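This site uses cookies to keep you logged in and to remember your display settings. Accept | Manage preferences

Course Notes, Unit 2: Demonstration Visit, Skanach Manipulation Group
Posted March 2024 by the course staff

Read these notes before the lab session. They cover the open-day demonstration at Skanach and the points that will be assumed in the May assignment.

1. Purpose of the visit

The Skanach group works on picking and sorting small household goods. Its open day had three stations: the hand-held gripper, the Mutilov arm, and the labeling desk. Most of our time went to the first, and these notes do the same.

2. The hand-held gripper

The tool is a two-jaw parallel type with textured blue pads. A person carries it through a task while a camera on the tool records the view between the jaws. The recordings are later used to train a policy for an arm with matching jaws. The arm itself is not needed during recording, so the work can be done in ordinary rooms.

Three things are logged: the video, the opening of the jaws, and the pose of the tool over time. Pose is estimated from the video together with an inertial sensor. If tracking is lost for longer than the allowed gap, the whole episode is dropped.
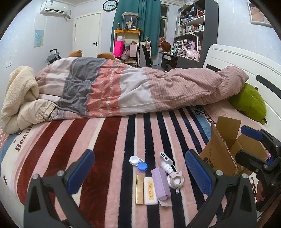 Objects for a session are chosen to differ in width, stiffness and surface. A flat box, a slim case and a contact lens case call for different approach angles, even when they lie side by side. Soft support matters as well. On a blanket the surface gives under the pads, and an approach height tuned on a hard table will be wrong. The group treats bedding as a separate surface class for this reason.

Background is left as it is found. The set shown to us, called Cuypers, holds 3572 episodes recorded in 83 rooms. An episode is one pick and one place, with a limit of 40 seconds.

3. The Mutilov arm

The arm ran a policy trained on part of Cuypers. It was slow but steady on rigid boxes. Thin items were harder - the pads tended to close above the object and needed a second attempt. Staff put this down to errors in estimated height and did not claim a fix.

4. Labeling desk

Episodes are trimmed and tagged in a tool named Jindard. Each gets a start mark, a contact mark and a release mark. Two people label every episode separately, and disagreements on the contact mark go to a third.

5. For the assignment

Review parallel-jaw grasp geometry and the definition of tool frame from Unit 1. Be ready to explain how jaw opening and object width are related at contact, and how a soft surface changes the answer. Bring your own sketch of the coordinate frames.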